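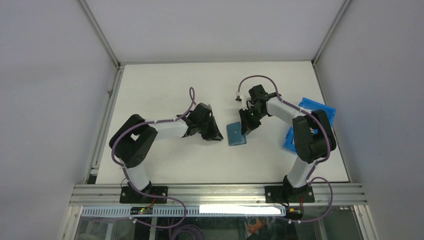
Padell 4.2 on tablets: sync stalls on large notebooks
Mobile Apps > Notes and Documents

gridline_tx
2019-09-05
Updated Padell to 4.2 on a 10-inch tablet. Notebooks under 400 pages sync as before. My main notebook has 572 pages and the progress bar stops at 98 percent every time. No error message. Force closing the app and reopening it starts the sync over from zero. Same account on the desktop client is fine. Has anyone found a setting for this?

mopwater
Same result, 4.2, older tablet. Mine stops at 98 percent too, with a smaller notebook but a lot of attached PDFs. I don't think page count is the trigger.

Tenon
Check Settings > Storage > Index on device. The update turned it on for me. The app builds the search index after the download, and the progress bar covers both steps. Turn it off, sync, then turn it back on while plugged in.

gridline_tx
Index was on. Turned it off and the sync finished in 35 minutes. Search now only finds page titles, so this is half a fix for me. Will try the index overnight.

pbr_locke
Disagree that it's the index. I have had it off since January and still get the stall. In my case it was the handwriting layer. Pages written in Botha mode are stored as separate stroke files, and the tablet app requests them one at a time. Exported the Botha pages to flat pages and the stall went away.

Tenon
Those could both be true. The stroke files get indexed as well if recognition is on. Was recognition on?

pbr_locke
No. Recognition off, index off. Two different problems with the same symptom, as far as I can tell.

mopwater
Flattening the pages loses the ability to edit strokes, so be careful with that. Make a copy of the notebook first. I would not call that a fix either.

hexkey
Or move to Mastusitz. It syncs per page and shows a queue, so you can see which page is stuck. The import tool reads Padell notebooks.

pbr_locke
The import tool drops page links and tags. I tried it on a small notebook and every internal link came out as plain text. Fine for reading, bad for reference material.

hexkey
Tags came through for me – links did not, agreed.

gridline_tx
Update on the overnight run. The index completed with the screen set to never sleep. With the default sleep setting it stopped again at the same place. So on my tablet the index job gets suspended with the display and does not resume. Full search works now. No Botha pages in this notebook, so I can't test the other theory.

Tenon
That matches. Flodton should run the index as a background task like 4.1 did. I sent them a report with the log attached. The log is under Help > Diagnostics if you want to add yours.

mopwater
Screen sleep off did nothing for me. Still at 98 percent. Going to pull the PDFs out into their own notebook and try again.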